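Robot room-tidying cell, simulator check
Drarnden, housekeeping support
Checked by Nermina Gashi, 26th August

Before the shift
Jaws open, nothing held: OK
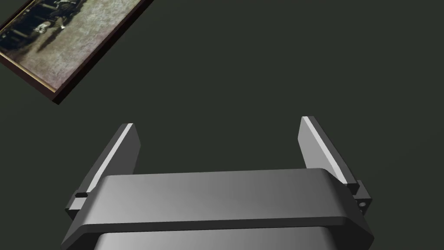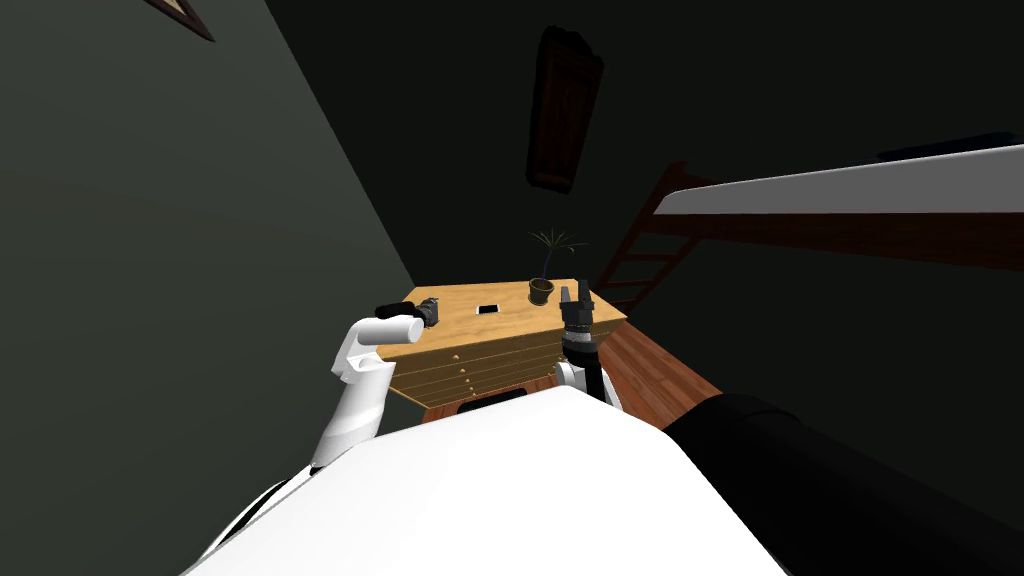
Stop key answers on first press: OK, quick as you like!
Speed cap set to 300: OK
Grip log cleared: NO. Last cleared at 1,528 entries, limit is 500. Kamlesh will do it today.

People
Operator's chair and screen height: OK. Azlan says his back is so much better since July, and I believe him (he used to make bunks all day).
Break every hour: PARTLY. We get absorbed and skip it. Please don't!
Second person trained on overrides: OK, Arben passed and is already teaching the night crew.
Handover notes readable: OK, lovely ones from Despina.

Next check when the run counter hits 3,000.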